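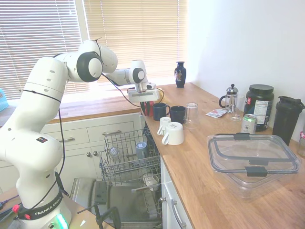
Hikthorpe House Residents' Association | Kitchen and Common Rooms Group

Notes on the Shared Kitchen, August

14 shares | 4 comments

I have written on this page before about the common rooms at Hikthorpe, and several residents have asked that I turn next to the kitchen, and in particular to the matter of cups. I do so in my own name, although Feven Asfaw has read a draft and corrected me on two points.

The long wooden countertop by the window has become the place where mugs are left between washing and putting away. I have no objection to this in principle. The light is good there, the surface is easily wiped, and the blinds may be adjusted in the late afternoon when the sun comes in strongly. My concern is with the wood. Butcher block does not tolerate standing water, and a mug set down with a wet base will leave a ring that oiling does not entirely remove. Residents are asked to dry the base of each cup before placing it on the counter, and to turn drinking glasses upside down only once the rim is dry.

The dark navy mugs and the red one belong to the house and may be used by anyone. The white cups were given to us by Selamawit Kumsa when she moved to the second floor, and they are equally available, though she would be glad if they were kept out of the microwave. The small painted vase in the corner by the window is not a utensil holder. Robel Kumsa brought it back from a visit to his aunt, and it should be left where it stands.

When Bereket Alemneh and I carried out the annual inventory we recorded 127 pieces of crockery and glassware. The previous list gave 122, so the house has gained a little, chiefly through residents leaving things behind when they move out. Unclaimed items will be kept for one more term and then offered to the building on Rakell Street.
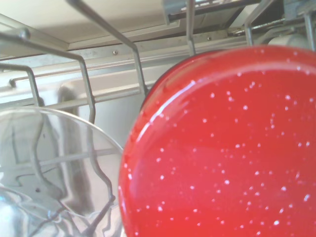
The dishwasher rack requires some attention of its own. Plates should stand upright between the wires, and enamel should be placed so that its edge does not knock against glass. Enamel chips at the rim sooner than anywhere else, and a chipped plate will begin to rust within weeks if it is put away damp. Glass bowls dry more slowly than people expect, particularly where water gathers at the bottom, and a short pass with a clean towel is recommended.

Nelu Costache has asked whether the rack might be replaced with a larger one. I have measured the space and do not believe a larger model would fit inside the dishwasher. The question can be raised again at the next house meeting. Until then, residents who cook for more than four should empty the rack before they begin washing.

Fresh towels are in the second drawer. Used ones go in the hamper by the laundry room door, and should not be hung over the oven handle.

4 comments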